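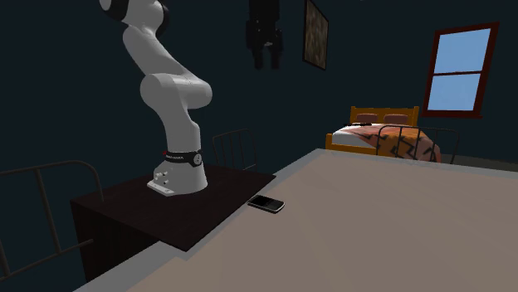
The bedroom build, with the phone on the table.

Kaja Sepp had spent most of January on the bedroom and was sick of the blanket. It was orange with black zigzags and it came with the free furniture pack, and the rest of the robotics club said it hurt to look at. She left it in. The task sheet from the Odent Cup only said "a lived-in room", and she had 40 marks riding on that line.

The arm stood on its dark table where she had put it on the first day. Ķēniņš leaned over her chair and read the sheet aloud again, as if it might have changed.

"Pick up one object. Do not touch the others. Six attempts."

"I know what it says."

"You've used five."

She had. The first two times the arm had gone through the table, which the simulator allowed and the judges did not. The third time it stopped dead with its elbow up. She blamed the Flumex plug-in for that one and Ķēniņš blamed her. They hadn't spoken over lunch.

He sat down at the next desk and opened his own copy of the file. Outside, the Cundov bus pulled in and went off again without them. The next one was at 6.

"Try the helicopter," he said. "It's got legs. It'll stand still."

"It's got a rotor as well."

"So come down beside the rotor."

She typed in the new height, lower by a finger's width, and then put it back up again. Her mother had rung twice. The room on the screen was dim and tidy – tidier than her own – and she thought, not for the first time, that she would like to sleep in it. 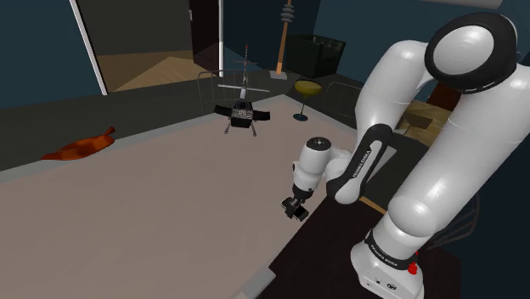
Fingers open, a short way above the table.

"Stop it there," said Ķēniņš.

She paused the run. He put his face close to the monitor and looked along the gripper to the tabletop, then across to the helicopter.

"You're too far over."

"I'm not finished moving."

"All right."

He pulled his chair round so they could both see. Kaja wiped her hand on her jumper, found the key and pressed it.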